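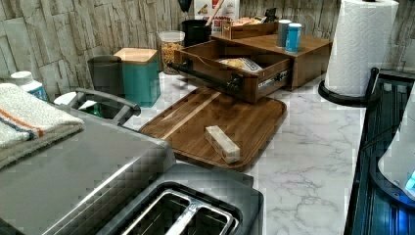 How much clear counter does a countertop drawer organizer need?

It needs its own footprint plus the length of the drawer travel on whichever side the drawer opens, and a little more for the hand that lifts things out.

Visit report: Trellitz open day, Cleveck
November 23, 2021

Trellitz makes small wooden storage for kitchens and opens its workshop in Cleveck to visitors each November. Attendance was capped at 40. The visit consisted of a tour of the workshop, a talk on drawer fit, and a longer period in the demonstration kitchen at the front of the building. This report covers all of it but gives most space to the kitchen, where the useful information was.

The building dates from 1971 and was a bakery supply store before Trellitz took it over. The workshop occupies the rear. Rough stock enters from the yard, is cut and planed along the north wall, and moves to a central bench area for assembly. Finishing is done in a separate room with its own extraction. Visitors looked into the finishing room through a window and did not go in.

Wafula Tanui led the tour. He runs assembly and explained the order of work on a drawer unit. The outer box is glued up first and left overnight. The drawer is then sized to the opening as it measures the next morning, and not to the drawing. The stated clearance is 2 mm in width. A drawer made tighter than that will run well in the workshop and bind in a humid kitchen, particularly near a kettle or dishwasher vent. A looser one racks when pulled by one corner.

There are no metal slides in the standard units, though the drawer in the demonstration kitchen has one on its side. The drawer runs on the floor of the box, with wax on the lower edges. Several visitors asked about this. Tanui's answer was that slides take up width, and width is the scarce dimension in a unit meant to share a counter with other things. The cost is that there is no stop. The drawer can be pulled clear of the box, and a full drawer will tip once most of its length is out. Trellitz offers a wooden stop block as an extra. Most buyers decline it, as they prefer to take the drawer out for washing or to carry it to the table.

The talk was given by Zdenka Atanasov, who handles returns and repairs. She had records on 533 returned units and sorted the faults by cause. The largest group had nothing to do with joinery. The units had been placed where the drawer could not open without something being moved, and the owners had stopped using the drawer. The second group was water damage to the underside, from units standing on counters that are wiped down with a wet cloth. The feet on current models have been raised for this reason. Failed glue joints made up a small remainder.

Her recommendation is to place the unit last. The fixed and heavy items go down first, in particular anything with a cord, and the organizer goes into what is left, with the drawer facing the longest open run of counter.

The demonstration kitchen is kept in working condition and is stocked as a household would stock it. The main counter is white with a soft gray marble pattern, against a backsplash of stacked-stone tile in pale beige and gray. A brushed stainless steel toaster is on it, with a folded striped towel over one end, and canisters stand back against the tile. The organizer is in the middle of the counter with the drawer out to the left, at a slight angle.

Citlali Gallegos, who looks after the kitchen, used this counter to go through the points made in the talk. My notes follow in the order she took them.

Drawer direction. The left-hand opening puts the drawer between the organizer and the toaster side of the counter. This works while that stretch stays clear. She advised against using it as a landing place for plates or toast, since the drawer then stays shut.

Top surface. The upper box section has a flat top, and a flat top will be loaded. Trellitz now treats this as part of the specification. On the unit in the kitchen it carries a small wooden tray of packets and other small items, with a gray and a light blue container standing close together. The tray was the part Gallegos considered necessary. Packets lying directly on the top slide off when the drawer is pulled hard, and a tray can be lifted away in one movement for cleaning.

Back row. Dry goods and utensils stay against the backsplash. The teal canister has a light wooden lid and the jar behind it is clear glass. She prefers glass for anything that is bought by eye, as the level can be read without opening it. Opaque canisters are reserved for contents that should be kept from light. A wooden utensil stands in a black canister in the same part of the counter, where its height does not get in the way of the drawer.

Finish. The organizer has a warm medium-brown finish. Gallegos said that darker finishes show flour and lighter ones show tea, and that this one is the usual choice for display. Re-oiling is recommended once a year on the top and drawer front only. The inside of the drawer is left alone, because oil there marks paper packets.

After the kitchen session there was time to look at the order desk. The range on sale is the single-drawer model, known as the Issa, in two widths, and a set of loose dividers supplied by Jerkix. The dividers are not fixed. They are cut slightly over length and held by compression, and Elvia Esquivel at the desk will trim them on request if the customer brings the inside width of the drawer. She asked that the measurement be taken at the bottom of the drawer and not at the rim.

Practical points for anyone attending next year. Parking is in the yard and fills before the tour begins. The workshop is unheated away from the benches. Ear protection is handed out at the door and must be returned there. The price list is given on paper only, and the seconds shelf beside the order desk is open to visitors after the talk.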